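La casa de Skosstead
por Tươi Đinh

Cuando murió mi tía Doãn, yo recibí una llave y una carta de dos páginas. La carta no hablaba de dinero. Decía solamente que la casa de Skosstead tenía que venderse antes de septiembre, y que yo debía dormir en ella una noche antes de firmar.

Viajé en el autobús de la costa, 168 kilómetros con la ventana abierta. A mi lado iba un hombre que comía mandarinas y me ofreció la mitad de cada una. Me preguntó si yo iba de vacaciones. Le contesté que iba a despedirme de una casa, y él estuvo callado un buen rato, como si yo le hubiera dicho el nombre de una persona.

El señor Biretti, el notario, me esperaba en la parada. Era muy alto y hablaba despacio por cortesía hacia mi acento, que a mí me parece más pequeño de lo que es.

—Su tía me debía una partida de ajedrez —me dijo—. La dejamos en la jugada veinte. No he querido tocar el tablero.

Subimos juntos la cuesta. En el pueblo viven unas 600 personas, y creo que la mitad salió a la puerta para mirarme. Una mujer que se llamaba Jova me tomó las manos y me dijo que yo tenía la frente de Doãn. No supe qué responder. Di las gracias, que es lo que digo siempre cuando no encuentro las palabras.

Por la tarde abrí los armarios. Encontré manteles, cartas atadas con hilo, un sobre con 500 coronas y una nota que decía «para el techo». El techo tenía todavía la misma gotera de mi infancia. Me senté en el suelo y leí las cartas hasta que faltó la luz. Casi todas eran mías. Yo había olvidado que de joven escribía tanto, y con tantas faltas. Mi tía las había corregido con lápiz, muy suavemente, y nunca me las devolvió.

Después fui a la cocina, porque en esa casa todo se pensaba en la cocina.
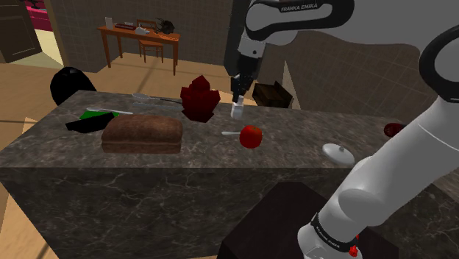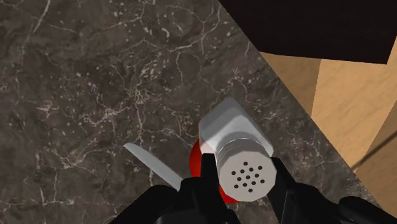
Aquella noche dormí mal. Oía el mar y también una puerta que no conseguí encontrar. A las cuatro me levanté, tomé un lápiz y escribí a mi tía una última carta. Le conté del hombre de las mandarinas y de la gotera. Intenté no cometer faltas, pero dejé una, en la segunda línea, para que ella tuviera algo que hacer.

Por la mañana el señor Biretti llegó con los papeles bajo el brazo y una caja plana de madera.

—¿Firmamos? —preguntó.

Le pedí que primero abriera la caja. Puso las piezas una por una, de memoria, y me explicó que le tocaba mover a ella. Miré el tablero mucho tiempo. Yo juego muy mal. Moví un caballo.

Los papeles se quedaron en la silla.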